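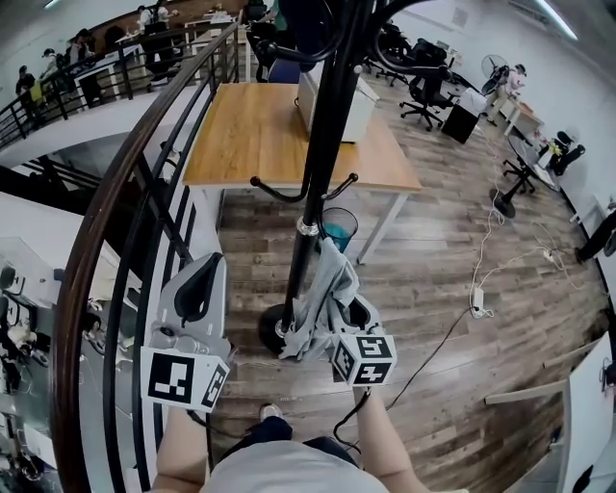 Coat rack and desk, wastebasket behind.

Is the torsion axle upgrade worth 300 bucks on a small cargo trailer?

Posted by jirngate_hauler

I'm pricing a single axle enclosed trailer from a dealer out near Plernlow. The base unit comes with leaf springs and he wants $300 more for a torsion axle. He says it "pays for itself" but couldn't tell me how. I'd be hauling office furniture and boxes for my side business, maybe 2 trips a month, mostly highway. Is there a real difference or is this the trailer version of undercoating?

yuen_rd_welder

Depends what you're carrying. Torsion does ride quieter and there are no shackles or bushings to wear out and squeak. For desks and anything with glass in it I can see the point. "Pays for itself" I don't buy. When the rubber in a torsion axle goes you usually replace the whole axle, and that costs a lot more than a set of leaf springs, which you can get at any farm store and swap in your driveway.

Ask him what the axle is rated for and whether the price includes brakes. I've seen dealers quote the upgrade and then tack brakes on as a separate line. Get down on the ground with a flashlight and read the tag yourself too – the brochure and the trailer don't always match. And a torsion axle can sit lower, so if your driveway has a steep lip, measure before you sign.

plendlow77

had leafs on mine for some 40 thousand miles, greased them when I remembered, never broke one. save your money and buy a spare tire, bet he's charging extra for that too

jirngate_hauler

Thanks both. He is charging extra for the spare. I called back and the brakes aren't in the price either, so I'm staying with leaf springs for now and getting a second quote in December.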